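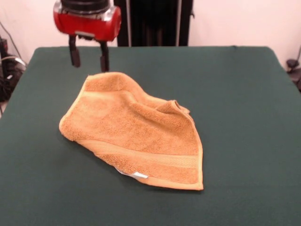
February, a little after seven in the evening

I had meant to write last night and fell asleep with the lamp on instead, so this will have to do for two days. The big news, if you can call it news, is that I finally did something about the linen closet. It has been bothering me since we moved to Ternport, and that was long enough ago that I ought to be ashamed of myself. Every time I opened the door a pillowcase came down on my head, and every time I pushed it back in and shut the door fast and told myself I'd see to it in the spring. Well, it isn't spring, but it rained all day and I had no excuse left.

I took everything out and put it on the bed in heaps. Good heavens, what a lot of cloth two people can collect! There were sheets for a bed we don't even own anymore, and a tablecloth with a candle burn right in the middle that I've been hiding under a fruit bowl for years. I kept the tablecloth. I know, I know. But it was on the table for so many birthdays, and I can always cut it down for napkins (I won't, but I can).

The orange towel turned up at the very back, and I was so pleased to see it that I stopped working altogether for a while. I'd have called it orange all my life, but it's closer to mustard when you look at it properly, a good warm color, like squash soup. It still has that thick looped terry that feels fuzzy under your hand, and the flat woven band running along near the end with the fine little ribs in it. I used to run my thumbnail along those ribs when I was waiting for the bath to fill. I bought it the summer we stayed at Sodisberg, when it was so chilly by the lake that I wore it around my shoulders all through breakfast. They don't seem to make them with a nice border like that now, or else they do and they want a fortune for them.

It doesn't like to be folded, though. It never did. I'd get the corners together and smooth it down, and up would come a ridge along the top, and then I'd fix the ridge and the side would curl over on itself. It's the band that does it, I'm convinced. The band and the loops pull differently after so many washes, so the hem goes its own way. My mother would have given it one good snap in the air and had it flat in a second. I gave it several good snaps and knocked a hand lotion off the dresser.

What worked best in the end was to start from the band, lining that up first and letting the rest follow along behind. Thirds the long way, then in half, then in half again. It came out a bit plump on one side but it sits on the shelf and stays there, and I've put it in front where I can see it.

By four o'clock I had 2 bags for the thrift store and a whole empty shelf, which I keep going back to admire. The bath towels are on the left, hand towels on the right, and the sheets are tucked inside their own pillowcases, an idea I got from the lady at the Uniyal laundromat years ago and never once used until today. I also found $9 in an apron pocket. I've put it toward new shelf paper, something cheerful, maybe green, as I think that orange would look lovely against a dark green.

My back is complaining now and supper was only eggs and toast, but I'm in a very good mood. Tomorrow the bags have to go out to the car before I start peeking in them and changing my mind about those flannel sheets. And I must remember to call about the dryer vent.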